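# About Sarnon

Sarnon is a small software company. We write the programs that let a robot arm do careful work with its gripper: the control, the perception, the planning, and the tools an engineer needs when one of these three does not behave. We do not build arms and we do not sell them. Our customers have already chosen their hardware, and they come to us when the hardware moves well but does not yet know what to do.

We started with two people and one rented desk, above a bicycle shop. Today we are 23, and most of us are still programmers. We keep the mechanical work small on purpose, so that the same code can run on more than one kind of machine.

## What we make

Our main product is **Raptis**, a motion and grip controller. It takes a goal such as "hold this wire close to the connector" and turns it into joint movements, while it watches the force at the fingers. If the force goes over a limit, Raptis stops the arm and keeps a record of the last 30 seconds, so that the engineer can see what led to the stop.

**Gastalley** is the planning part. It decides the order of the steps and checks that the arm can reach each place without touching the walls of the thing it works on. In an open box this is easy. In a crowded one, a path that looks free from the top can be closed from the side, and Gastalley was written mainly for this second situation.

Perception sits between the two. We use a view from the wrist and a view from a fixed camera, and the software has to bring them into agreement. The colour of a cable helps, but a cable bends, and a model of its shape must be made again each time it moves. We spend more hours on this than on any other part of our code. 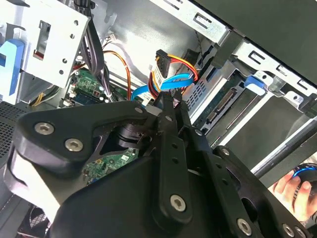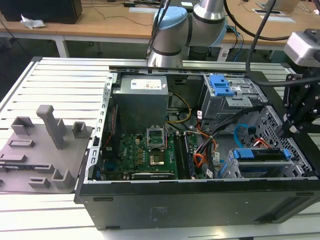
*Work inside an open desktop computer: the gripper fingers at the power cables (first picture), and the tower on the slotted table with the arm over it (second picture).*

## How we work

Every change to the controller is first run in simulation, against a set of 62 recorded tasks. After this it goes to the real table. On Monday we look at the failures together and choose which ones to study during the week. A failure which we cannot repeat stays on the list, even if it is old.

We write our tools for the person who must use them at the end of a long day. Error messages are in full sentences. The log viewer opens with one command and shows the camera views beside the joint data, on the same clock. Several customers have told us they bought Raptis for the log viewer, and we have learned to take this as a compliment.

## Working with us

A first project is normally done together with Sarum, our integration partner, who looks after installation and safety at your site. We ask for some of your real parts early, including the bent and dusty ones. You receive the full source code of everything we write for your cell, with the right to change it.

We are glad to hear from programmers too, especially in February, when we plan the places for the coming year. Experience with robots is welcome but not required. Please send us a piece of code you have written and a few lines about what you would do differently in it now.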